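Why We Sort Things Into Bins

Open the kitchen drawer where the knives, forks and spoons live. Most likely there is a tray inside it, with a long space for each kind. Someone in your home put the forks with the forks and the spoons with the spoons. That is called sorting, and people do it every day without thinking much about it.

Sorting means putting things into groups. Everything in a group has something in common. It might be the shape, the color, the size, what it is made of, or what it is used for.

Why bother?

Think about a drawer with no tray. All the cutlery is in one big heap. If you want a teaspoon, you have to push the forks out of the way, and you may have to look for a while. You could also prick your finger on something sharp.

Now think about a drawer that has been sorted. You know where the teaspoons are before you open it. You could almost find one in the dark.

Sorting takes a little time at the start, and it saves time later. A school kitchen may wash 665 pieces of cutlery after one lunch. If they all went back in a heap, the next lunch would start very late.

What is a rule?

Before you can sort, you need a rule. A rule tells you which group a thing belongs to. "All the spoons go here" is a rule. "All the shiny things go here" is a different rule, and it gives you different groups.

A good rule is easy to follow. If two people use the same rule, they should end up with the same groups. "Nice things go here" is a hard rule to use, as your idea of nice may not be the same as your sister's.

Sometimes a thing fits two groups. A spork has a bowl like a spoon and points like a fork. Where does it go? You can pick one group and stick with it, or you can make a new group for odd things. Many families have a drawer like that. It has string in it, and old batteries, and a key that does not open anything.

Picking a bin

Once you have a rule, you need somewhere to put each group. Bins are good for this. They have sides, so the things stay in, and many have handles or holes to lift them by.

Look closely at the bins you have at home. Some are clear, and you can see what is inside without taking them down from the shelf. Some are solid, and you have to look in from the top or read a label. A solid bin hides a mess very well, so it is often used for toys.

It helps if the bins do not look alike. Then you can say "spoons in the clear one" and everyone knows which one you mean. If they are all the same, put a label on each. A drawing works as well as a word, and little brothers and sisters can read it too.

Leave some space between the bins as well. When they are pushed tightly together, it is easy to drop something into the wrong one. With a clear bin, a dark gray bin and an off-white bin set well apart, there is not much chance of a mix-up.

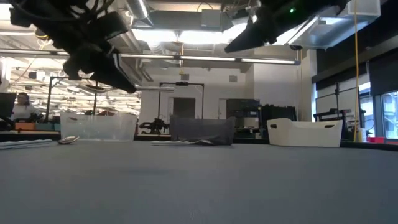

Try it yourself

You will need 16 pieces of clean cutlery and a few bins or boxes. Ask a grown-up to choose the cutlery with you, and leave the sharp knives out.

Step 1. Spread the cutlery out on a table so that no piece is on top of another.

Step 2. Choose your rule. For the first try, sort by kind – forks in one bin, spoons in another, and anything else in the last one.

Step 3. Pick up one piece at a time and put it in its bin. Hold it by the handle.

Step 4. When the table is clear, look into each bin. Is there anything that does not belong? Move it if there is.

Step 5. Tip everything out gently and sort again with a new rule. You could sort by size, or by whether the handle is plain or has a pattern on it.

The second time, some pieces will probably land with new neighbors. A big fork and a big spoon were in different bins before, and now they are together. The cutlery is the same as it was. Only the rule is different.

Make it a game

With 2 players, one person thinks of a rule and keeps it secret. That person puts 5 pieces into the bins, one by one. The other player watches and tries to guess the rule, then sorts the next piece to test the guess. If it goes in the wrong bin, the first player moves it to the right one and the game goes on.

Color is an easy rule to guess. What it is made of is harder, as a metal spoon and a metal fork look quite different at first.

Sorting in other places

You can find sorting nearly everywhere. Socks go in pairs. Library books are put in order by subject or by the writer's name. Mail is sorted by town and then by street. At the grocery store, the apples are kept apart from the onions.

Recycling is sorting too. Paper, glass and metal are often collected separately, and each one is made into new things in its own way. The rules are different from town to town, so check the lid of the bin before you drop something in.

Words to know

Cutlery: the knives, forks and spoons we eat with. Some people say silverware, even when it is not made of silver.

Group: a set of things that have something in common.

Label: a word or picture that tells you what is inside.

Written by Peadar Nic Aodha for the Pluninico children's pages, 17 April 2025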